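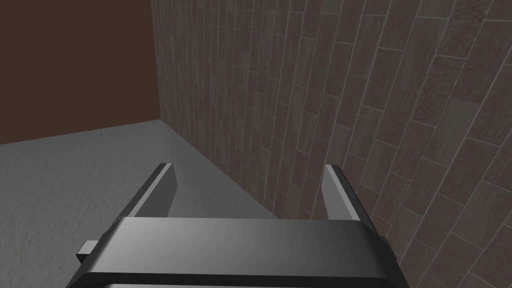
Wavolero practice room: open gripper, tiled wall to the right

Wavolero Gripper Simulator — Open Day Sessions

If you've been wondering whether Wavolero is the right fit for your college or workshop, the nicest way to find out is to come along to one of our open days at the Tessier showroom and have a proper go at it yourself. We run them in May, from mid-morning until the last visitor has had enough (which can be well past afternoon tea), and you're welcome to bring colleagues, students or a favourite sceptic.

Wavolero is a simulated workspace for a two-fingered parallel gripper. You see the room from just behind the gripper, so the fingers are always in view, and most people find their bearings after a few minutes of wandering into corners. Lejla Tomić looks after the demonstrations and she's a very patient teacher — please do ask her the question you think is too basic.

We like to start visitors on the kitchen tasks. A potato is a lovely thing to learn with, being lumpy and familiar, and you can take as many turns as you fancy while the kettle's on.

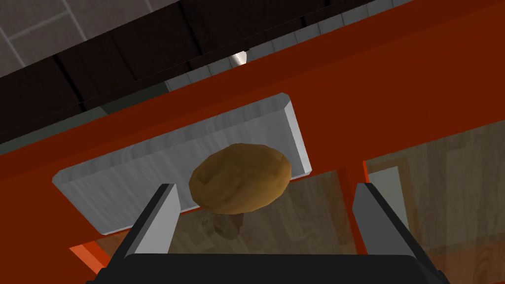
Kitchen task: potato and cutting board, fingers open

Once you've warmed up, Tihomir Mujić will happily show you the Wetuner panel, where you can change the grip force, the finger speed and the colours of the room. He wrote a good part of it and tends to run over time, so if you have a train to catch, tell him early! Visitors from Totstead came last year for an hour and stayed until we were stacking the chairs.

What you get with a licence
Room and object library: 1,294 objects
Seats: 2 included, more on request
Support: 12 months by phone and email
Price: $1,879 per site, open day visitors included

Sessions are free, and there's a bit of parking behind the building. Bring your own laptop if you'd like to see how Wavolero runs on it — otherwise we have machines set up and ready. To book a spot, use the enquiry form and let us know your preferred time of day, and whether you'd like morning or afternoon tea.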